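The pear on the south wall at Millbridge was pruned in October, the wrong month for it by two of the three manuals on the shelf. The gardener had read all three. The third allowed it for trained trees if the wood was dead, and most of the wood was dead.

He worked from the lowest tier upwards. Each cut went in above an outward bud, sloping away from it, and the prunings were laid on the path in order of removal. The longest was 56 inches. He wrote this in the book, under the entry for the grease bands, and drew a line beneath it.

The tree had come from Denberg as a maiden whip, tied to a cane, with a lead label that gave the nursery and not the variety. The previous gardener had called it Değirmenci. No catalogue listed a pear of that name. It had been entered in the book that way for 21 years, in two different inks, and the present gardener saw no grounds for changing it. 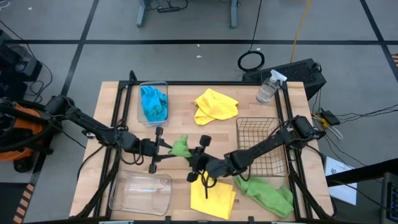 Canker was the difficulty. It had entered at an old tie, where the wire had been left on too long, and had travelled down the second arm on the left to within a hand's width of the trunk. The manuals agreed on treatment: cut back to clean wood, pare the edges, burn what came off. They also agreed that the blade should be wiped between cuts, and on cloths he was particular. Three colours would do, green, blue and yellow, the same three as on that butcher-block top: green for the blade, blue for the hands, yellow for the bench at the end of the day. He took the green one from his pocket, wiped the knife on both sides and began to pare.

The stain went further than it looked. At the first cut the wood showed a brown ring the width of a pencil. At the second, 2 inches lower, the ring was thinner. At the third it was a fleck. He made a fourth cut against the trunk itself and found the wood pale all the way across, slightly green under the bark.

That left one arm on the left side and three on the right. He stood on the path and considered the balance. A shoot could be brought up from the stub and trained across, given a bud in the right place – there was one, very small, on the underside. It would need four summers to reach the end of the wire.

He was due to leave for the post at Furnport in the spring.

He cut a cane to length and tied it in at forty-five degrees, where the shoot would want it. He used soft string, with a loop wide enough to pass a finger through. In the book he wrote the position of the bud, the angle of the cane and the date by which the string should be loosened. Then he wiped the bench, collected the prunings from the path and carried them down to the fire.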